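Water Use in Shared Student Housing: Metville Project Report

3. Method

The study covered 16 shared houses in the Metville area. Each house had a single supply meter, read by the tenants on Monday mornings for seven weeks. Readings were entered on a paper sheet kept next to the meter and copied to our spreadsheet at the end of each month. Houses with a garden tap were included, but the tap was noted separately.

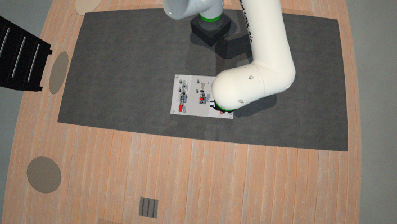 Page last changed: March, 16:00

Two houses missed a reading. For these the gap was filled by straight-line interpolation between the weeks on either side. No other values were altered.

4. Results

Total recorded use over the period was 2,791 units on the Jimari meters, which were fitted in all but two of the houses. The remaining two had older Wustotico meters with a different dial, and their readings were converted before being compared but left out of the total. The highest single figure, 700 units, came from a house on Bittencourt Road where a cistern valve had been leaking - the tenants had reported it before the study began.

With that house removed, use per person varied much less than we expected. House size had a weak effect. The number of showers had almost none. Houses with a washing machine used more water than those without, although our sheets do not show how often the machines were run.

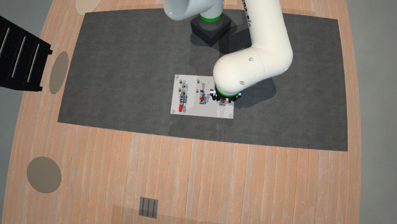 Fig. 2. Mounting board on the mat, with the arm above it.

5. Limits of the work

Weekly readings cannot separate daytime from night-time flow, so slow leaks may have been counted as normal use. Holiday absence was recorded by only half the houses. A further study should take two readings a night apart - last thing and first thing - and should start outside the exam period.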